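Jendmont Brings Table-Setting Robots to Its Dining Rooms, and Gives Staff Their Afternoons Back

ONDDALE -- Jendmont, which runs dining rooms and conference kitchens for employers and residential communities, announced today that robots are now setting and clearing tables during regular working hours at its Onddale site. The company plans to bring the same system to its Fajardo dining room in March.

The robots, built on the Trada mobile arm platform, handle one part of the dining room day: the long stretch between meals when plates, glasses and silverware have to be put out, straightened, picked up and carried back to the dish room. At Onddale that work used to take up most of the afternoon for the dining room crew. With two robots now on the floor from 2 p.m. until just before dinner, the same crew is spending that time with guests, in the kitchen and in training.

"I have been in dining rooms my whole working life, and I have never seen a crew this excited about a change in the schedule," said Marthinus Potgieter, director of dining operations at Jendmont. "People came to this work because they like feeding other people and talking to them. They did not come to it because they like walking back and forth with forks. We are thrilled to be able to move some of that walking over to a machine and see what our people do with the hours."

Onddale serves 300 guests at a full dinner. Each place gets a plate, a glass and silverware, and the dining room is reset for every meal. Crew members used to log long distances on a busy day, much of it while carrying something heavy, and sore wrists and shoulders were the most common complaint at the company's yearly staff meetings.

Jendmont began trying out the robots in a closed side room last year, with a few tables and plenty of extra dishes. The first weeks were slow. Glasses were hard for the cameras to pick out against dark furniture, and silverware lying flat on a polished table was hard to pick up at all. The crew and the engineers spent a lot of time together on these two problems, and much of what the robots do now came out of those sessions. One server suggested that the arm come in low at the front of the table and rise over the edge, the way she does it herself when guests are seated. The engineers tried it and kept it.

Each robot has a small camera mounted near its gripper, so that it can look closely at what is on the table as it moves in. The gripper has two fingers, with narrow tips that can go under the rim of a plate or close on the handle of a spoon.
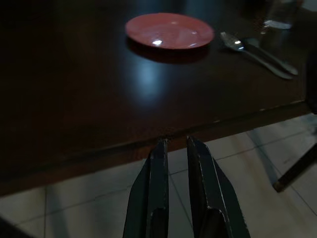 Potgieter said the thing he hears most from other dining managers is a worry about the lights, and that he had the same worry himself. Dining rooms are often kept dim in the afternoon, he said, and he did not want to turn a comfortable room into a warehouse just so a machine could see. The Onddale robots work with the room lights the way the staff like them, he said, and when a robot is unsure about an item it leaves it alone and puts the table on a list for a person to check.

That list has become part of the daily routine. A crew member on each shift now acts as floor lead for the robots, a paid role that did not exist before. The floor lead decides which tables the robots take and in what order, checks the tables they have flagged, and can stop either robot from a handheld screen or with a button on the machine. Four crew members have finished the training so far, and all four came from the dining room staff. Training takes 7 days and is done during paid hours.

No jobs at Onddale have been cut as a result of the project, and Jendmont has put in writing that none will be cut for that reason. Hours have stayed the same. What has changed is how they are filled. Two servers have moved into pastry training, something both had asked for and the old schedule could not fit. Afternoon coffee service, dropped several years ago when there was no one free to run it, is back. Dinner shifts now start with a full crew meeting, where the cooks bring out the evening's dishes and everyone gets to taste them.

"The tasting is my favorite part, and I don't mind saying so," Potgieter said. "You can hear the difference when a guest asks what's good tonight. Our servers know, and they have opinions!"

There have been adjustments. Some crew members found it uncomfortable at first to share the aisles with a machine, and the company changed the robots' routes twice after hearing from them. The robots now keep to the outer aisles when people are working in the center of the room, and they stop and wait when someone steps in front of them. They do not work during meals. They do not carry hot food, and they do not handle knives from the kitchen. Folding napkins is still done by hand -- the robots are not good at it, and the crew has asked to keep it anyway, as a sit-down job they can do while talking.

During the most recent test period at Onddale, the robots completed 727 table settings. The crew checked every one of them before guests came in. Jendmont will keep that final check in place at all sites, and a member of the dining room staff will always have the last word on whether a table is ready.

The crew's notes from the test period are now being used to prepare the Fajardo opening. That dining room is smaller than Onddale, with narrower aisles and more round tables, and its staff will have their own trial period before any robot works in the main room. Two of the floor leads from Onddale have offered to travel to Fajardo for the first weeks to work next to the crew there. Jendmont is covering their travel and paying them at the trainer rate.

Staff at Fajardo have already visited Onddale to see an afternoon reset from start to finish. They came back with a long set of questions, including what happens when a chair is left pulled out, how loud the machines are, and who cleans them. (A robot goes around the chair or waits for someone to move it; the crew describes the sound as a low hum; and the floor lead wipes down the gripper and camera at the start and end of each run.) The answers have been put together in a short guide that will be handed out to all dining room employees.

Jendmont is also looking at whether the robots could help with the late-evening clearing, which is the hardest shift to fill and the one with the heaviest trays. That work involves wet dishes and leftover food, and the company expects it to take longer to get right. Crew members who work the late shift have been invited to join the planning, and their time will be paid.

"We'll go at the speed our crews tell us is right," Potgieter said. "They are the ones in the room. But I can't wait to see what the folks in Fajardo come up with, because the best ideas in this project so far have come from people carrying trays."

Employees at other Jendmont sites who would like to visit Onddale during an afternoon reset can sign up through their dining room manager. Visits begin at 1:30 p.m. and include time with the crew and the floor lead on duty. Dining operators from outside the company may also request a visit.

About Jendmont

Jendmont operates dining rooms, cafes and conference kitchens for employers and residential communities. Its crews cook on site and set every table for sit-down service. Requests for interviews and visits may be sent to the Jendmont press office.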